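Woodland and wetland forum > Grants and projects
Topic: Letting the river back in at Woltulel

hedgebetty
2024-05-01

Hello all, I hope this is the right corner of the forum. Our little group looks after the Woltulel meadows, and we've been offered help from the Erkar fund to take out the old bank along the lower stretch and let the river spread where it used to. It would be 15 hectares in the end, with 4 shallow scrapes for waders and the ditches left to silt up on their own. I'm thrilled, but my neighbours at the Plulard end are not (they graze sheep right up to the fence, and I do understand). Has anyone been through this and stayed on speaking terms?

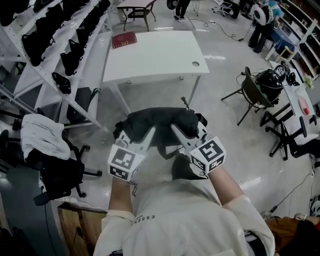 marshwiggle_tom
We did much the same at Østergaard and I'd say go gently. Our bank came out in one summer and the first winter the water sat in a field it was never meant to reach, and that caused more bad feeling than all the meetings put together. If I had my time again I'd open one gap, watch it through two winters, and then talk about the next one.

oldplough
I'm going to be the grump here, sorry Betty. That's good grass you're giving up. My family drained land like that by hand and it fed people. A fund pays for five years and then wanders off, and who clears the fallen willows after that?

hedgebetty
Not grumpy at all, it's a fair thing to ask! The money does stop after five years, you're right. The plan has cattle on the drier half from June onwards, so it would still be grazed – only more lightly, and with far fewer animals than there are now. Who deals with the willows I can't tell you yet.

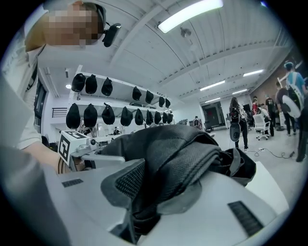
Re: Letting the river back in at Woltulel (page 2)

sedgewarbler30
Lovely to read this, Betty. Can I disagree with Tom a bit, though? A single narrow gap scoured terribly at our place, all the force of the water going through one spot, and we lost a good 30 metres of footpath. A long low section, taken down to field level, was much kinder. Do ask for the levels to be surveyed on the Plulard side as well as your own, and give the neighbours a copy before anyone else sees it.

marshwiggle_tom
Fair enough, ours is a slow old river and yours plainly isn't. I'm with you on the survey.

oldplough
Survey, yes. Still say leave the bank where it is.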